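From: Vira Horobets
To: Residential Linen and Laundry list
Subject: Re: Personal clothing in the shared wash – revised procedure from October

Dear colleagues,

Thank you to those who responded to the consultation draft. I am replying to Ismail's message on the list, as the points he raises were also put to me by the Fenau and Flatard houses and the answers apply to every site.

Ismail El Fassi wrote:

> Vira,
>
> The Ostapchuk staff have read the draft and we support most of it.
> We have three concerns.
>
> First, section 4 says that all personal clothing is to be labelled
> at the collar before its first wash. Several of our residents do not
> tolerate anything at the back of the neck. May we label at the side
> seam or the hem for those residents?
>
> Second, the draft moves bed linen to the central contract with
> Pornard but leaves personal clothing with the houses. We have 2
> domestic dryers, and one of them is out of service more often than
> not. If clothing volumes stay where they are, we will be drying
> indoors through the wet months.
>
> Third, the lost property figure. Our house was listed against a
> large share of the unclaimed items last year. We believe many of
> these were sent to us in error from other sites, and we would like
> the table corrected before it goes to the regional meeting.
>
> Regards,
> Ismail El Fassi
> House Coordinator, Ostapchuk

I will take these in order.

On labelling, the request is reasonable and section 4 will be amended. The collar remains the standard position, so that sorting staff know where to look first. Where a resident's support plan records a sensitivity, the label may be placed on the inside of the left side seam, no more than a hand's width above the hem. The house must note the alternative position on the resident's clothing inventory. Iron-on labels are preferred for cotton garments. For knitwear and anything marked as unsuitable for a hot iron, please use the sewn tape, which may be ordered through the usual stationery and consumables form. Laundry marker is no longer acceptable on its own. It fades, and it has been the subject of more than one complaint from families.

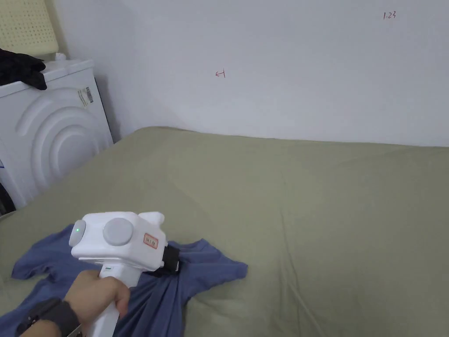 On drying capacity, I have asked for an assessment of the Ostapchuk laundry room, including the venting. Until that has been completed, the house may send towels and bath mats to Pornard along with the bed linen, at no charge to the house budget. Towels should be bagged separately from sheets. Pornard collects in the morning and will not wait for bags that are not at the door by 7.30 am. Please do not send personal clothing with the contract linen under any circumstances. The contract wash is run at a temperature that most garments will not survive, and the contractor accepts no liability for items sent in error.

On lost property, I have reviewed the table against the transfer sheets. The organisation recorded 422 unclaimed garments over the year, of which 84 were listed against Ostapchuk. It is correct that the table shows the house where an item was held at the end of the year, and makes no attempt to show where it came from. The column heading was misleading and will be changed to "Held at". A note to this effect will accompany the table when it is presented. I am not able to reassign individual items, as most carried no legible name – the very difficulty the new labelling standard is intended to address.

Two further matters arose from other houses.

Flatard asked whether residents who do their own washing are covered by the procedure. They are not, other than in respect of labelling, which is offered to them and is their own choice. Support to learn or maintain laundry skills is a matter for the individual plan. Staff should not take over a resident's washing for the sake of the house timetable.

Fenau asked about garments that arrive from families without notice, particularly after birthdays and home visits. These should be entered on the inventory on the day they arrive and labelled before being put away. If the resident wishes to wear something straight away, that wish takes precedence, and the label may be applied after the first wear provided it is done before the garment goes to the laundry.

The revised procedure takes effect in October. The inventory form has been reissued with a column for label position, and earlier versions should be recycled. Coordinators are asked to confirm by reply to me, off list, that the new form is in use at their site and to advise how many rolls of tape they expect to need for the first round of labelling.

Yours sincerely,

Vira Horobets
Manager, Household Services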